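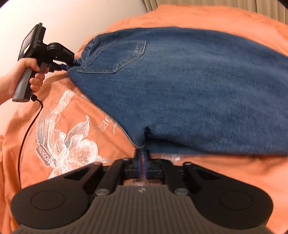
Darius Šimkus wrote in to ask whether a folding cloth does anything that a bare table doesn't, and whether denim in particular needs one. His own jeans, he said, come out of the drawer with a crease across the seat no matter what he does, and he would like a figure in place of an opinion.

The question is a fair one, and it applies directly to the Natthorpe folding mat, which has been in use in this household since April. The Natthorpe is a flat rectangle of felted fabric, 120 cm by 90 cm, with a rubberized back and a printed grid on the face. It is sold for folding clothes on a smooth surface. It has no moving parts and no hinged panels, unlike the plastic folding boards sold for shirts.

Test conditions

The mat was used on a varnished dining table. Three surfaces were compared: the bare table, a soft cotton T-shirt spread out on the table, and the mat. Shirts, towels and jeans were folded on each. Most of the work was done with jeans, as they are heavy, stiff at the seams and uneven in thickness, and any surface that copes with them copes with a pillowcase.

Fold used for jeans: one leg over the other with the back pockets outward, crotch point tucked in, hem brought up to the waistband, then halved again. Finished packets were stacked four high in a drawer and left overnight.

Slip

On the bare table the bottom layer moves when the hem is pulled up. The waistband has to be held down with one hand, leaving one hand to do the folding. On the T-shirt the denim stays put, but the T-shirt itself bunches and has to be pulled straight between garments. On the mat neither thing happens. The rubber back holds on varnish and on laminate. It does not hold on carpet or on a bedspread, and the maker's sheet says as much.

This is the main benefit and it is worth having. Both hands are free, one at the waistband and one at the hem, and the fold can be drawn tight before it is laid down.

Alignment

The grid is printed in 40 mm squares. For shirts it is useful: the side folds can be set to the same line each time and the stack comes out even. For jeans it is less so. The legs taper, the outseam is not parallel to the inseam, and a grid line followed faithfully gives a packet that is wider at one end. It is better to ignore the grid and line up the seams with each other. Side seam to side seam at the thigh, then at the hem, is enough.

The print has faded slightly where the hands rest. It is still readable.

Creasing

To answer the letter: the mat made no difference to the crease across the seat. Packets folded on the table, on the T-shirt and on the mat all showed it after a night in the drawer. The crease comes from where the fold falls and from the weight on top. Moving the last fold down, so that it lands below the back pockets, removed it in all three cases. The packet is then longer by a few centimeters and may not suit a shallow drawer. Folding in thirds from the hem is the alternative, with the pockets on the top face and nothing stacked above them.

No figure can be offered beyond that. Crease depth was judged by eye.

Lint

The felt sheds for the first two weeks. It is most noticeable on black denim and navy wool. A pass with a lint brush before use deals with it. The Procházka mat, tried briefly for comparison, has a woven face and sheds nothing, but it is thinner and its corners curl after being rolled.

Care and storage

Cold wash, no dryer, hung by the short edge. It was washed twice and kept its size. The tube it ships in is thin cardboard and did not survive a month in the closet. Rolled face out and tied with a strip of cloth, the mat flattens within a minute of being laid down. Rolled face in, it takes considerably longer.

Price

Plellosport lists it at 3,450, shipping not included. At that price it is hard to recommend to anyone who folds one load a week, for whom an old T-shirt on the table does most of the same job. For a household folding daily on a hard, slick surface, the free second hand saves enough effort to justify it.

A smaller version exists under the Prositz name. It was not tested. Going by the listed dimensions, adult jeans would hang over the edge when laid out full length, and the first fold would have to be made in the air.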